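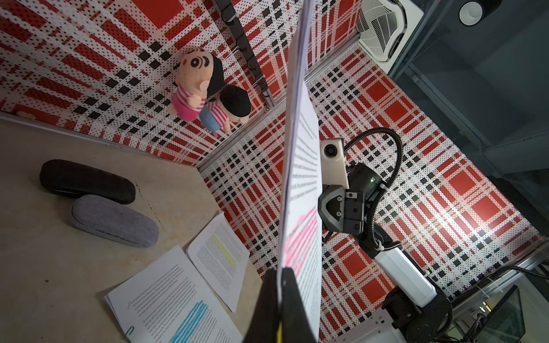
Figure 2. Marked-up printed pages, with two eyeglass cases on the tabletop.

4.2 What people do to a printout

The second part of the study asked a plainer question than the first. Having established in Section 4.1 that office workers in Brolville print more than they say they do, we wanted to know what happens to the pages afterward. The paperless office has been due any day now for most of our working lives, and we were curious how the paper was spending its time while it waited.

We collected 1551 discarded or donated pages from two sites, the Prosser building in Brolville and the smaller Dindberg branch. Pages with personal details were removed by Bowen before anyone else saw them, which cost us what she described as the best material. Each remaining page was coded for highlighting, underlining, margin notes, folding, and a leftover category first labeled "other" and later, after a long week, "soup."

Highlighting was the most common mark at both sites. It was also the least informative. A highlighted passage (see the pink in Figure 2) tells us that a reader stopped there with a pen in hand, and very little else. We had expected readers to highlight claims, results, or deadlines. Many did. Others highlighted headings, page numbers, and in one case the sentence "This page intentionally left blank," with what we can only call conviction.

To find out what the marks meant, Foulkes and Daza returned pages to 21 of the original readers and asked them to explain their own highlighting. The interviews were short. Several readers could rebuild their thinking in detail. A larger group looked at the page for some time and then offered a theory, much as we would have done. One Dindberg participant said of a fully yellow paragraph:

"I must have thought it was all important. Then I suppose I thought that about the next one too."

This fits the account given by Howells in our pilot report, where highlighting is treated as a way of staying awake. We were at first reluctant to adopt that view, mainly on grounds of professional pride - our own drafts of this paper are heavily highlighted. The interview data made it hard to avoid.

Margin notes behaved differently. They were rarer, and their authors nearly always remembered writing them. Notes that asked a question were remembered best, and notes that insulted the author of the document were remembered word for word. Readers who wrote in the margin were also more likely to have kept the page on purpose. Readers who only highlighted tended to have kept it by accident, under something.

Two cautions apply. The Prosser site had a printer that defaulted to single-sided output until June, so its page count is inflated relative to Dindberg's, and we have not found a correction that all of us can agree on. Also, the donation boxes were placed near the elevators, and staff who take the stairs are probably underrepresented. Jacobs takes the stairs and feels strongly about this.

We also tried sorting the pages with Pruren, the document-matching tool described in Section 3, to see whether marked pages could be paired with their digital originals. It did well on clean pages and poorly on folded ones. Roughly 300 pages had to be matched by hand, a task that was shared equally in the work plan and done by Daza in practice. His notes on those pages form the basis of Section 4.3, where we turn to folding.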